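Kit watch: the Ploteck hand-held gripper pair

Aslı Baysal has been reading the sales sheet so that you don't have to, and has now had a go with the things as well.

Ploteck would like us to rent two hand-held grippers, with cameras on them, for recording people doing small jobs at a table. The recordings go off to be used in teaching a robot arm to do the same jobs. The offer comes through Radport, who handle the hire side, and it was pushed fairly hard at the December meet-up.
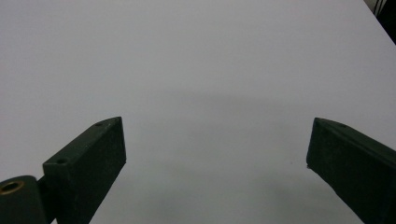
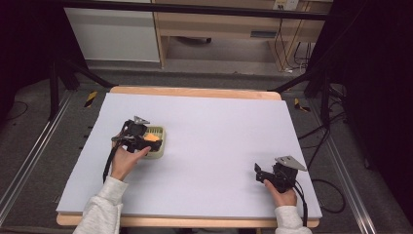
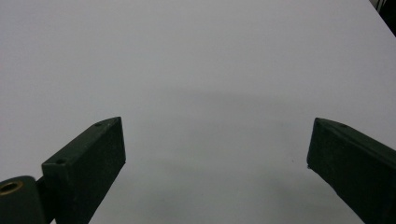

Page last changed: Saturday, 16:20

The sheet says "ready in minutes". I'd like to know whose minutes. Getting both grippers talking to the recorder took me 70 of them, and a good part of that went on a page of the manual that refers to a menu the current software doesn't have. Radport's helpline did pick up, and the man was pleasant, but he was reading from the same page.

Once running, the fingers open and close smoothly enough. They are plain dark green blocks with small holes in the top face, and there is a brass-coloured ring down by the base of the left one. I asked whether the fingers can be swapped for narrower ones. The answer was "on the roadmap", a phrase I have learned to translate as no. For a light plastic basket the blunt shape is fine. I would not fancy picking up a coin or a washer with it, and the sheet has a coin on the cover.

Then there are the cables. Each gripper in the overhead view has a black one running off it, and you do notice them. The sheet uses the word "untethered" twice. When I raised this I was told it refers to the operator being free to stand where they like, which is a generous reading of the word. If you work left and right hands across each other, expect to stop and sort yourself out.

The cameras on the grippers give a wide view of the table between the fingers, and on a plain white surface the picture is even and clear. I would want to see the same thing on a cluttered bench under poor light before I believed the claims about "any setting". Your own fingers throw no end of soft shadow as you lean in. Ploteck says the software copes with that. It may well do, but the test they point to was their own, and they would not send me the recordings behind it.

Weight is the other thing. I recorded 122 short takes over an afternoon and my right wrist was complaining well before the end. The hire terms suggest 216 takes as a normal day for one person. I'd like to meet that person. Two people swapping over would be more like it, and that doubles your staff cost, a line I couldn't find anywhere in their sums.

What did I like? The triangular grey plates on top make it easy to tell at a glance which way each gripper is pointing. Nothing broke. The files came out in a format our own tools could open, which I can't say for the Chrysikopoulos kit we tried before it. Of my takes, 11 were lost to dropped connections, all from the left gripper, and Radport has offered to change the unit without an argument.

The price is the sticking point. The monthly rate looks fair until you read down to storage, support calls and "handling", and by then it has stopped looking like a monthly rate. There's also a minimum term that starts on the day of dispatch, so you pay while the box is in the van.

Woltosetti are bringing out a rival pair that they say is lighter. I've only seen drawings, so I'll say nothing for it yet.

If you have had the Ploteck set for longer than an afternoon, and particularly if you have managed to get out of the contract early, please write to me at the usual newsletter address. Radport's replacement gripper is due shortly, and I'll run the left-hand takes again when it comes.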